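## Section 3: Fitting and checking the lid

Okay, the unit is bolted down and the water is hooked up (if it isn't, go back to section 2, I'll wait). Now we get to the part I like best, the seat and lid. I've put on more of the Wiver lids than I care to remember, and the whole job takes me 10 minutes with a cup of coffee in the middle.

**Note:** leave the stickers on the housing for now. You may want to read one of them to Natália over the phone if you get stuck.

1. Unplug the unit. Yes, even for this.
2. Wipe the hinge area at the back with a soft cloth. Grit in there will squeak forever.
3. Lower the seat ring onto its hinge first, then the lid. I always want to do it the other way around, and it never fits.
4. Press each hinge pin in until it clicks. Use your thumb — no hammers, no pliers!
5. Leave the ring down on the bowl and raise the lid by itself until it's standing upright.

Take hold of the lid and ease it up gently. You want the ring to stay flat on the bowl while the lid goes up, and if both come up together the pins are probably swapped, so pull them and go back to step 3.
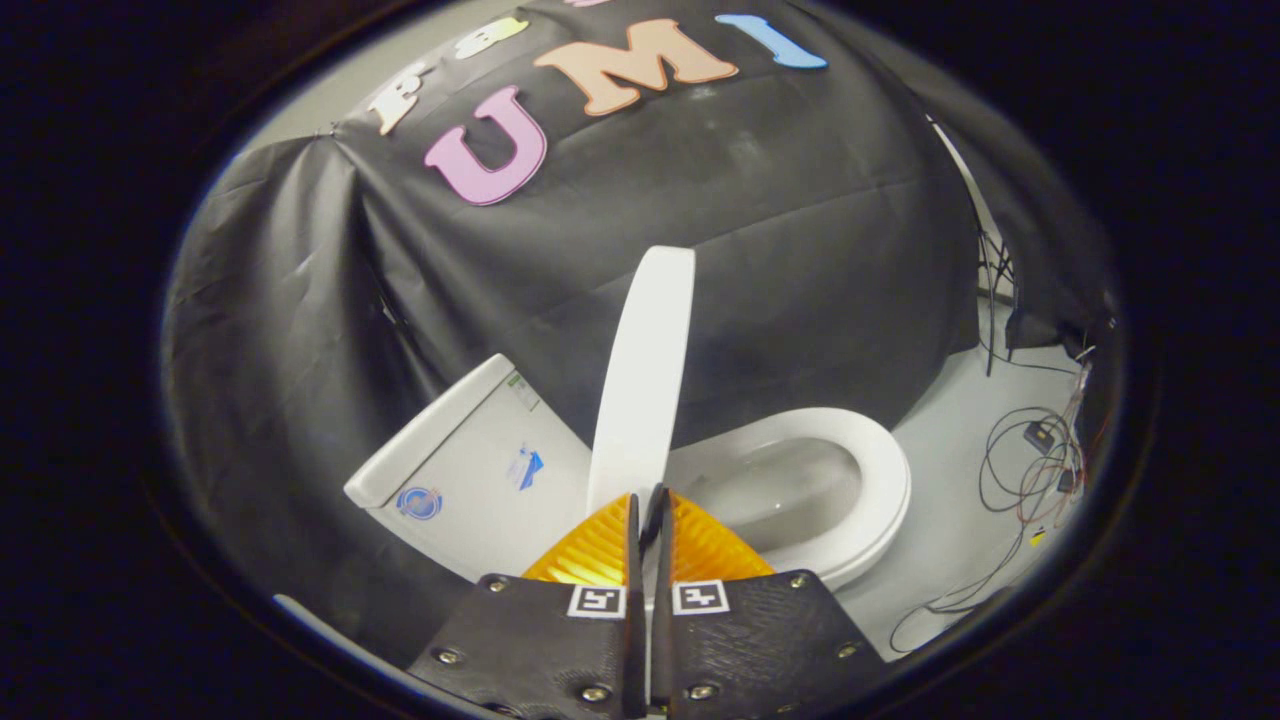 *Fig. 3 — Lid upright, housing at the back.*

6. Let go of the lid once it's up. It should stay put on its own. If it drifts forward, give the left hinge screw a quarter turn clockwise and try again.
7. Now tip it forward a little and let it come down by itself. Mine takes 11 seconds, which feels like ages when you're standing there watching it.
8. Raise the ring and the lid together and let them down the same way.
9. Plug the unit back in.

**Caution:** don't push the lid down to hurry it along. The damper inside the hinge is the one part I can't send you by regular mail, and Tiago went through two of them before he believed me.

**Caution:** no bleach on the lid or the ring. Dish soap and warm water are plenty, and go easy around the hinges.

If it still wobbles after all that, check the rubber bumpers under the ring. They like to roll off under the sink. Spares are in the small Drasley bag with the leftover washers. Section 4 covers the seat heater and the night light.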